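Home | Projects | Ask | Members | Log in

Wrist camera sees mostly blank surface

Kiprono Ondieki
My garage arm is supposed to hang headphones on a mug tree. I have 68 recorded runs and it still reaches for the stand like a man feeling for a light switch. The wrist camera might be part of it.

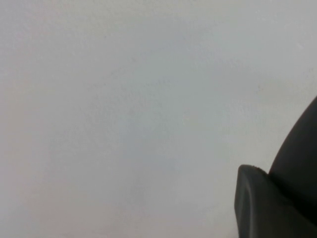 Wrist view, gripper at lower right

Is the mount angle wrong, or do I just need more runs? I moved the bracket on Tuesday and everything got worse.

Adeel Soomro
Both, probably. Tilt the bracket in by 5 degrees and start a new set – don't mix old runs with new ones. Also tie up the headphone cable.

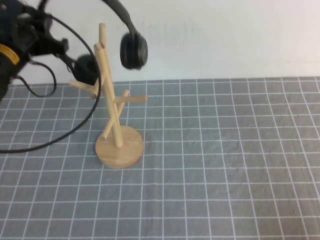 A loop of wire that swings differently on every run is a lot to ask of a small model. Slow the carry down too. You're not catching a train.

wultberg_fan
Buy a better camera.

Lenon
Check your exposure. Mine was on auto and changed its mind whenever the arm turned toward the wall.
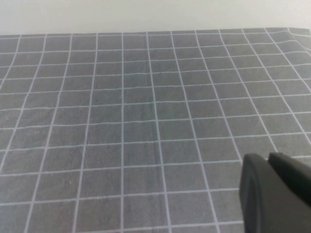
Lock it, then lock white balance, then do 3 test runs before you commit to an evening of it. I skipped the test runs. It was a long evening.

Comments

Bangash: Locking exposure fixed mine.
Kiprono Ondieki: Cable tied, 26 new runs done. It now misses in the same place every time.
Adeel Soomro: Good, that one's calibration.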